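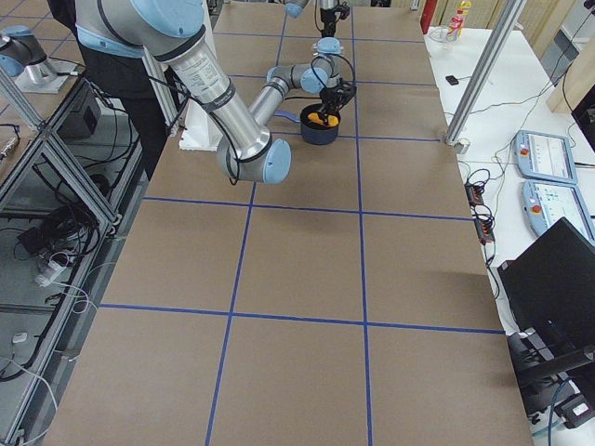

4. Setting up the work table

Read this section before you unpack the top. The Movine table is supplied flat, in two cartons. The heavier carton holds the top and the crossbars; the other holds the legs, the feet and the bag of fixings. Two people are needed to turn the table over in step 8.

Tools needed: the hex key supplied, a cross-head screwdriver, a spirit level and a tape measure.

4.1 Choosing a place

The table must stand on a firm, dry floor. Leave at least 300 mm between the back edge and the wall if you plan to fit the Liltell power rail, as the plugs face backwards. Do not stand the table over a floor hatch or a heating vent.

Thick carpet is not suitable. On thin carpet, use the wide feet (part 1153, sold separately).

4.2 Fitting the legs

1. Lay the empty cartons flat on the floor and place the top on them, face down.
2. Find the two long crossbars. The end with two holes goes towards the front edge.
3. Fix each crossbar with four short bolts. Turn the bolts by hand until they stop. Do not use the hex key yet.
4. Slide a leg into each corner bracket. The slot in the leg faces inwards.
5. Fit two long bolts and two washers to each leg. The washer goes between the bolt head and the bracket.
6. Check that all four legs stand straight, then tighten all the bolts with the hex key, working from corner to corner.
7. Screw a foot into the end of each leg as far as it will go, then back it out by one full turn.
8. With one person at each end, turn the table on to its side and then on to its feet. Lift it clear of the floor as you turn it.

CAUTION: Do not drag the table or let it rest on two legs. The corner brackets can bend.

Note: If a bolt will not start in its thread, loosen the others on the same bracket by half a turn and try again. Do not force it.

4.3 Levelling

1. Place the spirit level along the front edge, then across each end.
2. Turn the foot at the lowest corner anti-clockwise to raise it. Make small changes and check again each time.
3. When the top is level, hold each foot still and tighten its lock nut against the leg.

A foot must never be wound out by more than 9 mm. If this is not enough, move the table or put a solid packing piece under the foot.

4.4 Covering the top

The top has an oiled finish and will mark if glue, paint or solvent is left on it. For messy work, cover it with card, lining paper or the Flusura mat.

1. Wipe the top and let it dry fully.
2. Cut the covering so that it stops short of the edges. It must not hang over the front, where it can catch on clothing.
3. Hold it down with low-tack tape at the corners. Parcel tape will lift the finish.
4. Change the covering as soon as it is soaked or torn.

CAUTION: Card and paper burn. Do not use a heat gun, soldering iron or naked flame on a covered top. Use the Halilović heat plate, and take the covering away from under it first.

4.5 Loading

The greatest load is 250 kg, spread evenly. Heavy items should stand over a crossbar and never on the overhang at either end. A vice or clamp may be fitted to the front edge only, with a scrap of timber under the lower jaw.

Do not stand or sit on the table.

4.6 Checks after the first week

Bolts settle in use. After a week, tighten the leg bolts again and check the lock nuts. After that, check them twice a year and whenever the table has been moved.

If the table rocks after tightening, go back to 4.3. If a bracket is bent or cracked, take the table out of use and order a new bracket using the parts list in section 7.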